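Urnby Hall Kitchen: The Cutlery Sort

Gallery page, July. Put together fast, sorry for the typos.

So the two big drawers at Urnby finally got emptied. Everything plastic, everything that ever came back from a picnic or a school lunch or the Brusberg fair, out on the wood and sorted by kind. Started at 9 am, thought it would take 30 minutes. Ha. Still at it after lunch.

Rules were simple. Forks with forks. Cracked stuff goes. Anything sticky goes in the sink first, then gets looked at again. Colors stay mixed within a kind, we tried splitting by color last year and it lasted maybe a week.

Notes as we went, in no real order.

Forks first. Way more of them than spoons, same as every year. People take spoons home, I think. White ones are the bulk of it, left over from the Egger order, the big one with 600 in the box. Good forks. Long tines, don't snap on a baked potato like the thin ones did.

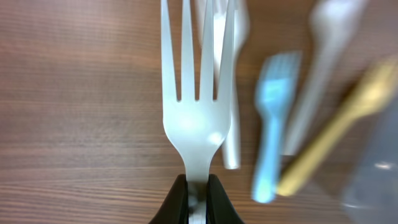 White fork up close, four long tines. Another white utensil behind it and a light blue fork off to the right.

Blue forks are from an older set. Shorter in the tines, fine for cake and salad, no good for noodles. Keeping them for the dessert table. If you find more at home please bring them back, the set had knives too and those have pretty much vanished.

Spoons. Soup spoons and teaspoons were all in together, took forever. Teaspoons now live in the small tray by the kettle. Please leave them there.

Knives. Most of them bent. Kept the straight ones, rest went in the recycling bag. Will reorder before the fall supper.

Serving stuff. 2 salad tongs, one cake slice with a chip in it, a ladle that belongs to the Eltent kitchen and needs to go back. Whoever is driving over next, it's in the bag on the hook.

Drawers. Wiped out, new liner down, labels on the front. Left drawer is forks and knives, right is spoons and everything odd. Lables are just masking tape for now, will do proper ones when the printer has ink.

Still to do: the cups. Don't open that cupboard without a hand ready, the stack leans. Also the lids, which match nothing.

More pictures going up when the cups are done, probably end of the month. If you want some of the spare forks for a party just ask, take a bundle, bring back what survives.

Back to the gallery list
Next: Brusberg fair, tables and tents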